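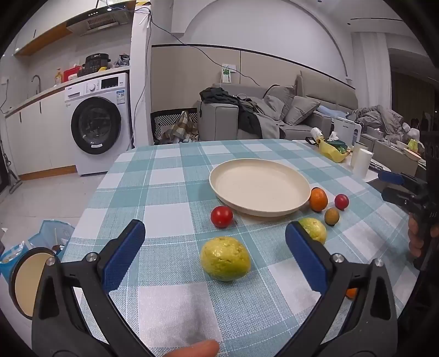
Siklow to take over Fendard's household textiles business

Table linen, tea towels and napkins to be sold under one name from May

Siklow, the home furnishings wholesaler, has agreed to buy the household textiles business of Fendard for an undisclosed sum. The deal covers Fendard's table linen, tea towel and napkin ranges, its pattern archive and the lease on its finishing works at Quartey. Fendard will keep its curtain and upholstery fabrics, which are not part of the sale.

All 57 people employed in the textiles business will transfer to Siklow on their present terms. No redundancies are planned at Quartey, and the works will go on cutting, hemming and packing for both companies' customers while the order books are brought together.

The two firms have worked together for eight years. Siklow has carried Fendard tablecloths in its trade catalogue for most of that time, and checked cloths have been the best-selling line in the catalogue's kitchen and dining section for the past five years. Round cloths, which Fendard began to offer later than the square and oblong sizes, now make up a growing share of repeat orders from independent shops.

"We have been selling these cloths for a long time and we know what our customers like about them," said Rigoberto Salazar, managing director of Siklow. "They want something that goes on the table every day, goes in the wash and comes out the right size. The people at Quartey know how to make that. Our job is to get it into more shops and to answer the phone when something is late."

Mr Salazar said that late deliveries had been the main complaint from retailers over the past two seasons, and that Siklow would move stock of the most popular sizes into its own warehouse at Zarkton before the spring orders go out - a change that should shorten the wait for small top-up orders in particular.
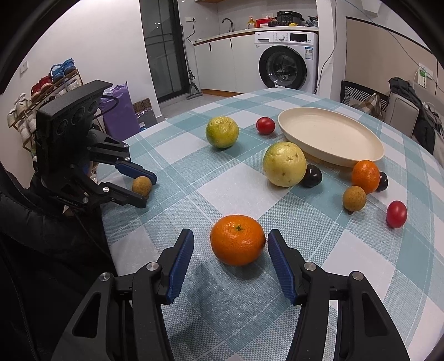

QUARTEY, 2019-12-01 - Under the agreement signed by both boards, Siklow will take on the running of the textiles business in two stages. Sales, invoicing and customer accounts will move first. Production planning and purchasing will follow once the current yarn contracts have run their course.

Retailers with open orders do not need to do anything. Orders already placed with Fendard will be made and delivered at the price quoted, and invoices for those orders should be paid to Fendard in the usual way. New account numbers will be sent by post to all stockists ahead of the change. Shops that hold accounts with both companies will be given a single account and a single credit limit, and will be contacted separately about any difference in payment terms.

The Fendard name will stay on swing tickets and packaging until existing supplies are used up. From May, all table linen made at Quartey will carry the Siklow label. Pattern names and colour references will stay the same so that shops can match new stock with what they already have on the shelf.

Siklow also plans to bring back a number of woven checks and stripes from the Fendard archive. The first of these will be shown to the trade next year as tablecloths, with matching napkins to follow. Printed designs will be looked at later, and a decision on the seasonal range has been put off until the merged sales figures are available.

Work is planned on the building at Quartey. The roof over the hemming room will be repaired, and the loading bay will be widened to take larger vehicles. Deliveries to the works may be moved to the side gate for short periods, and hauliers will be told in advance. The factory shop will stay open during the work and will keep its present hours. Seconds and ends of lines will still be sold there, although gift vouchers bearing the Fendard name must be spent before the label changes.

Fendard said that the sale would allow it to put its money into curtain and upholstery fabrics, where it intends to replace older looms. Its head office, sales team for those products and sample service are not affected.

Completion is subject to the landlord's consent to the transfer of the Quartey lease.

Notes to editors

Siklow supplies furnishings, kitchenware and linens to independent retailers and guest houses from its warehouse at Zarkton.

Fendard makes woven and printed fabrics for the home.

Fabric swatches and a size list for the table linen range can be requested from the Siklow press office.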